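October, after lunch, bench 3

Picking up where I left off with the date code reader on the sauce line. Short version: the reject rate is down, I know why it was up, and I still don't love the lighting.

So the complaint from the floor was that the Prilonix camera kept kicking out good bottles on the second shift. I pulled the reject log and went through 153 of them by hand (my whole morning, thank you very much). Almost every one had a perfectly readable code. Marilou Policarpio had already guessed it was the ink, and I was sure it was the trigger, and we were both wrong! The codes sit right where the bottle starts to curve in at the shoulder, and the bar light puts a hot stripe across the last two characters whenever a bottle is turned a few degrees. An 8 with its top half washed out reads as garbage, and garbage gets kicked.

First thing I tried was dropping the exposure. Helped the stripe, killed the contrast on the left side of the code. Put it back. Then I tilted the bar light down, which was better, but now it catches the cap liner on the tall bottles and the cap check gets jumpy. Put that back too.

What worked was the old Ferri dome light from the shelf behind the label printer. It's ugly and it's too big for the bracket, so at the moment it's held on with two clamps and a zip tie – please don't lean on it. With the dome on, I ran the same tray of 12 problem bottles through over and over, turning each one a bit between passes, and got a clean read on all of them. Then I mixed in the bad samples (smeared, missing digit, wrong month) and it caught those too, apart from one smear that I'd probably have let go myself.

I did have to redo the match threshold afterward. The old setting was way too strict and I think somebody had been creeping it up to make up for the glare going the other way. I saved the new one as a separate recipe in Jorkimora so we can go back if it all falls apart.
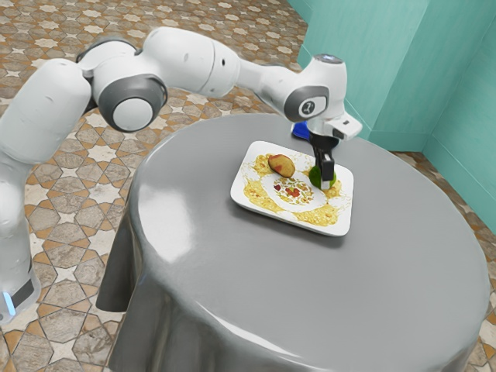
Timing is the bit I still want to look at. The dome takes a slightly longer pulse, and at full line speed the reject puff is landing late, so it nudges the bottle behind the bad one. I moved the delay down in small steps and settled on 6 ms less than before. Fine at the bench speed. No idea yet about the real line, and the Grokport conveyor we have in here won't go that fast without squealing.

Still to do: get a proper bracket made for the dome, ask second shift who has the login for the threshold page, and run the tall bottles again with the cap check turned on. Marilou wants to try amber bottles as well. Good idea, but I need more of them, the box under the sink only has the chipped ones.

Left the dome powered off and the recipe loaded. Bad samples are in the gray tub, lid on, don't mix them back in please!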